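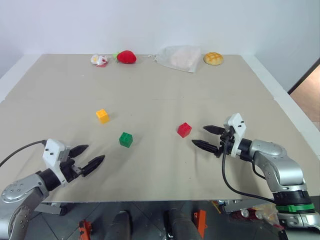
香氛蜡品春季补货及订购安排

各位会员：

格雷瓦尔（Grewal）香氛工坊春季补货将于五月进行，现将有关安排通知如下，请有意订购的会员提前做好准备。

一、补货品种

本次补货共46个香型，其中11个为首次推出，其余为往季常设品种及应会员要求恢复生产的品种。首次推出的香型以草本和木质调为主，包括雪松与鼠尾草、青无花果、雨后苔藓以及烤麦芽与蜂蜜。恢复生产的品种中，黑加仑叶和盐渍柠檬去年秋季停产后询问较多，此次均按原配方浇制。以薰衣草为主调的“Oria”系列继续供应，但不再提供大块装，仅保留分格蜡块和小杯蜡烛两种规格。

二、订购时间与方式

订购页面于上午十时向会员开放，正午起向公众开放。每位会员同一香型限购四件，不同香型之间不设限制。放入购物车的商品不作保留，以付款完成为准。如需合并两笔订单，请在第二笔订单的备注栏内填写第一笔订单的编号，邮费差额将在发货前退回原付款账户。

单笔订单满59元免收本地邮费。寄往布鲁特赛德（Brultside）及以远地区的包裹，按实际重量计费。

三、制作与发货

全部蜡品在订购截止后分批浇制，发货周期为17个工作日。新浇制的大豆蜡需要静置熟化，香气方能稳定，收到后建议在阴凉处再存放两周后使用。气温较高时，蜡块表面可能出现轻微出油或霜花，不影响使用，工坊对此类情况不予退换。运输中碎裂的蜡块，请于签收后三日内来信并附订单编号，经核实后予以补寄。

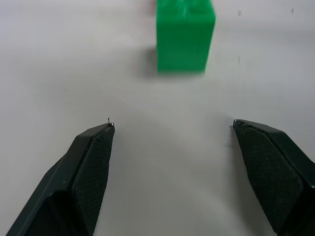

桌面上的绿色方块

四、使用提示

融蜡灯每次使用时间以四小时为宜。更换香型时，应待蜡体完全凝固后取出，或在微温状态下用棉片吸净，切勿将液态蜡倒入水槽。不同香型混合使用时，建议先以小块试香。果香与草本香通常容易调和，烘焙类香型与海洋类香型混合后气味较重，请酌情减量。家中有幼儿或宠物者，请将融蜡灯置于其无法触及之处。

五、门店自提

贡德沃港（Gondevport）门店继续提供自提服务。选择自提的会员将在订单备妥后收到通知，请凭订单编号领取，保留期为两周，逾期未领的订单将按原地址寄出，邮费由订购人承担。门店试香台在补货期间照常开放，首次推出的香型均备有试样。

工坊负责人埃弗里特·布兰尼根（Everett Brannigan）表示，秋季香型的征集工作将在本次补货全部发出后启动，会员可在订单备注栏内预先提出建议，每人限提两项。曾经停产的香型亦可列入建议范围，但须注明原名称和大致的购买季节，以便查找配方记录。

订购过程中如有疑问，请直接回复本期通讯。补货期间来信较多，答复时间可能延长至三个工作日。

格雷瓦尔香氛工坊会员服务部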